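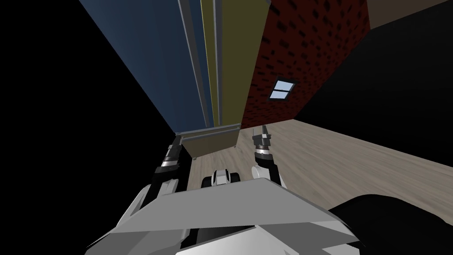
Section 4. Recording demonstrations in the simulated room

Read Section 3 first if the two arms do not yet follow your hand controllers. Everything below assumes Flerninari starts without errors and that the cabinet task is loaded.

The brochure says a new skill can be learned "from a handful of examples." Plan on more. Our own cabinet set has 433 recordings in it, and 66 of those were thrown out on review. We would not bet on the rest being perfect either.

4.1 Before you record

1. Open the Tasks tab and choose Cabinet, Lower Box. Do not choose Cabinet, Any. That setting picks a target at random and does not always write down which one it picked.

2. Press Reset Room. Wait until the status light in the toolbar turns green. A gray light means the physics is still settling, whatever the progress bar says.

3. Check the start pose. Both grippers should be raised toward the base of the cabinet, one on each side of the beige lower box, fingers pointing up. If either one starts inside the cabinet, reset again.

4. Look at the tilt of the view. The cabinet should lean away steeply with the robot's gray torso at the bottom of the picture. Leave it that way. People like to straighten the view to make driving easier, and then the recordings no longer match what the policy gets at run time.

Note: Large black areas to the left and right of the room are where there is nothing to draw. Changing the graphics settings will not fill them in. Lyle Brannigan spent an afternoon on this so you don't have to.

4.2 Recording one demonstration

1. Type your operator name. Use the same spelling every time. The software treats "Kofi" and "kofi e" as two people and will split your work between them.

2. Press Record and hold still for one full second.

3. Bring one gripper to the top edge of the box front, close the fingers, and pull in a straight line. Use whichever arm the prompt calls for.

4. Open the fingers, back away, and hold still again.

5. Press Stop. Answer Keep or Discard.

Caution: The Auto-Success check looks only at how far the box moved. It will pass a run in which you knocked the box open with your forearm. Watch the replay and decide for yourself.

Caution: Do not record for more than 12 minutes without a break. Kofi Eshun compared early and late runs from the same sittings and the late ones were sloppier in every case – shorter pauses, more bumping. Nothing in the software will warn you.

4.3 Variety

The Randomize button changes wall and panel colors. The vendor calls this "full scene diversity." It does not move the window, swap the brick wall for another kind, or change the size of the cabinet. If your real room differs in any of those ways, colors alone are unlikely to save you, and we have seen no test that says otherwise.

To get useful variety, move the robot's starting point by hand between runs (Section 5.2) and have at least two operators take turns.

4.4 Review and export

1. Sort the list by length. Play the shortest and the longest runs first. Most bad ones are at the two ends.

2. Mark as Discard any run where a gripper passes through a solid panel. The simulator allows this now and then, and the learner will happily copy it.

3. Export in the Sesdale format. The Dunleavy format drops gripper force without a message.

4. Open the exported file and compare the run count with the list. If the numbers differ, export again before you clear the session.

Note: Training loss going down is not a result. Priya Achterberg's rule for this project is 224 fresh trials with the randomizer on before anybody quotes a success rate, and failed resets are reported along with the rest.

Section 4 last revised October 2020. Send corrections to Ljubica Obradović.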